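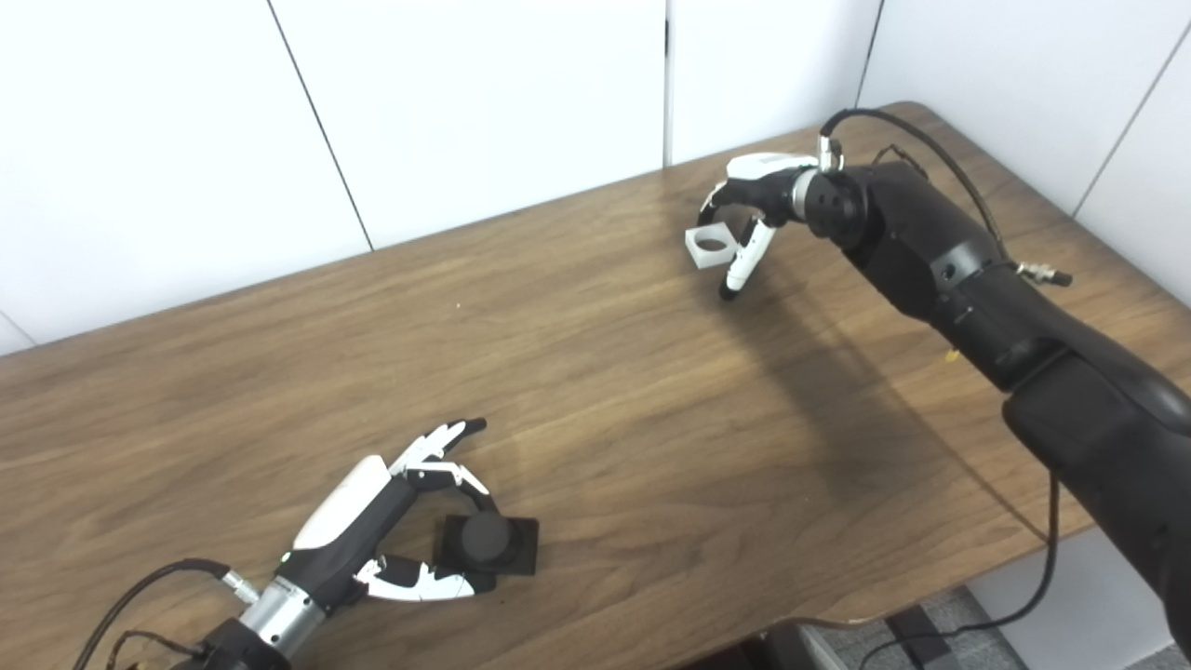
The wood-grain table and white paneled wall at Elilside.

Elilside shows off a table and very little else

Tuesday, November 3, 2020 – Furniture maker Prultora has fitted out the workroom at Elilside with wooden tables and plain white wall panels, a job that took two weeks and 80 cups of tea.

"We were asked for a room with no distractions," said Divya Mudaliar, who drew up the plans. "I offered them a nice mural. They went with white."

The panels meet at thin dark seams, and the tabletop has a warm brown grain. Site manager Venkatesh Pai turned down three paint samples before settling on the white – all three were also white.
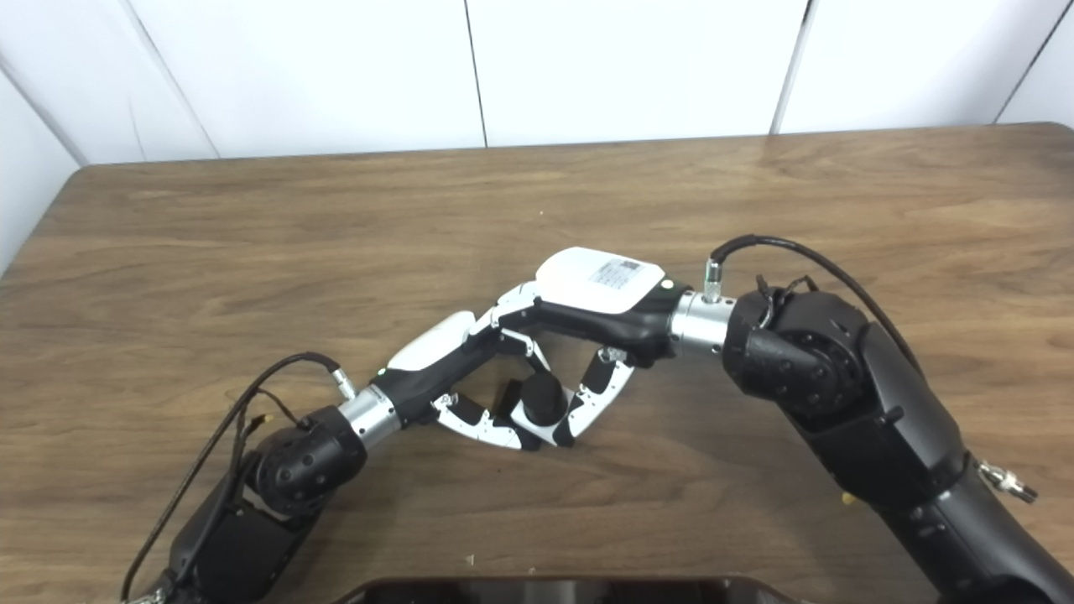 Visits and contact

Viewings are by appointment. Write to Muthu Shenoy at the Prultora office, Ramasamy.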